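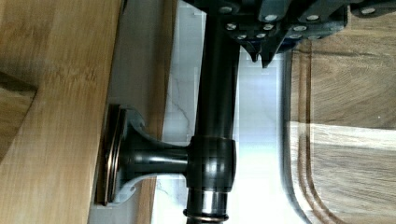

Fledent G2 그리퍼 키트 (주방·생활공간용)

제조: Kirovum / 국내 공급: Wida
구성: 평행 그리퍼 본체, 뾰족형 핑거 한 쌍, 손목 카메라 브래킷, 케이블 하네스, 육각 렌치, 여분 볼트 한 봉지

공장에서 일하는 그리퍼는 팔자가 좋습니다. 늘 같은 부품이 같은 자리에 같은 각도로 놓여 있으니까요. 집 안 주방은 사정이 다릅니다. 조리대에는 도마가 있고, 도마 옆에는 어제는 없던 물건이 있고, 문에는 누가 골랐는지 모를 길쭉한 손잡이가 달려 있습니다. Fledent G2는 이런 곳에서 쓰라고 나온 키트입니다. 설거지까지 해 주느냐는 문의가 꾸준히 들어오는데, 키트에 설거지 기능은 없습니다. 방수도 아닙니다.

핑거

핑거 끝은 아래로 갈수록 좁아지는 뾰족한 형태입니다. 처음 보시는 분들은 대개 "좀 무섭게 생겼다"고 하십니다. 저희도 부드러운 인상으로 바꾸자는 의견을 냈고, Kirovum에서는 검은색이 아닌 시제품을 하나 보내 왔습니다. 더 무서웠습니다. 그래서 검은색 그대로 판매합니다.

좁은 끝은 손잡이와 문짝 사이처럼 애매한 틈에 넣기 좋습니다. 세로로 긴 봉형 손잡이는 양쪽에서 물면 되고, 중간에 두꺼운 이음 고리가 있는 제품이라면 고리를 피해 위나 아래를 잡도록 파지 위치를 지정해 주십시오. 고리를 정면으로 물면 모터가 최선을 다하다가 과부하 경고를 띄웁니다. 경고음은 끌 수 있습니다. 최선을 다하는 것은 끌 수 없습니다.

본체

최대 벌림 폭은 80mm, 본체 무게는 700g입니다. 팔 쪽 가반하중에서 이 무게를 먼저 빼고 계산하셔야 합니다. 빼지 않고 계산하신 분들의 문의가 저희 고객 응대의 상당 부분을 차지합니다.

판재는 여러 겹으로 쌓아 볼트로 체결하는 구조입니다. 볼트가 많습니다. 대신 한 층만 상했을 때 그 층만 갈아 끼울 수 있어서, 핑거를 조리대에 찍어 놓고 본체 전체를 새로 주문하는 일은 피할 수 있습니다. 분해 순서도는 설명서 뒷부분에 있고, 조립 순서도는 "분해의 역순"이라는 한 줄로 되어 있습니다. 번역이 아니라 원문이 그렇습니다. Wida 자료실에 저희가 따로 만든 조립 순서도를 올려 두었으니 그쪽을 보십시오.

손목 카메라

브래킷은 핑거 끝과 작업면이 한 화면에 들어오는 각도로 고정됩니다. 각도 조절 나사가 있기는 한데, 한번 맞춘 뒤에는 건드리지 않으시는 편이 좋습니다. 건드리셨다면 캘리브레이션을 다시 돌려 주십시오. 15분 걸립니다.
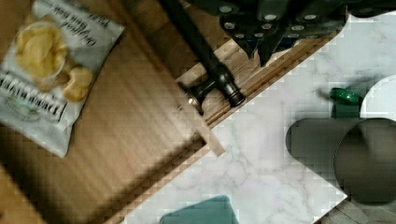
흰 대리석이나 광택 있는 상판에서는 자동 노출이 밝은 쪽으로 끌려가 반사 부위가 하얗게 날아가기 쉽습니다. 노출을 수동으로 두고 한 단계 낮추면 대부분 해결됩니다. 나무와 돌이 맞닿는 경계에서는 높이 차이를 꼭 따로 재 두십시오. 카메라로 보면 얌전한 선 하나인데 핑거 끝에는 턱입니다.

잘 잡는 것과 못 잡는 것

상자, 플라스틱 용기, 봉형 손잡이는 기본 설정으로 무난합니다. 병뚜껑처럼 작은 물건은 속도를 낮추고 위에서 수직으로 접근시키십시오. 과자 봉지는 집을 수는 있습니다. 다만 기본 악력으로 집으면 내용물이 한 단계 더 잘게 나뉩니다. 소프트 모드를 켜고 봉지 모서리를 물리는 쪽을 권합니다. 젖은 유리컵은 권하지 않습니다. 저희 사무실 컵이 왜 전부 종이컵인지는 묻지 말아 주십시오.

전원과 호환

입력은 DC 24V이며 전원 어댑터는 별매입니다. 어댑터는 220V와 230V 콘센트 모두에서 쓸 수 있습니다. 장착면은 Laskowska 암 시리즈에 그대로 맞고, 타사 암에는 변환 플레이트가 필요합니다. 변환 플레이트도 별매입니다. 별매가 많다는 지적은 본사에 전달했고, 본사에서는 육각 렌치를 기본 구성에 넣어 주었습니다.

배송 및 보증

재고가 있으면 주문 확인 후 바로 출고합니다. 2월 입고분부터 케이블 하네스가 조금 길어졌습니다. 이전 구매 고객께는 긴 하네스를 운송료만 받고 보내 드립니다. 보증 기간은 1년이고, 핑거 끝 마모와 낙하 파손은 제외됩니다. 로봇이 스스로 떨어뜨린 경우도 낙하에 해당합니다.

견적과 변환 플레이트 도면은 Wida 홈페이지 문의란에 암 모델명을 적어 요청해 주십시오. 모델명 없이 "흰색 팔"이라고만 적어 주시면 답장이 늦어집니다.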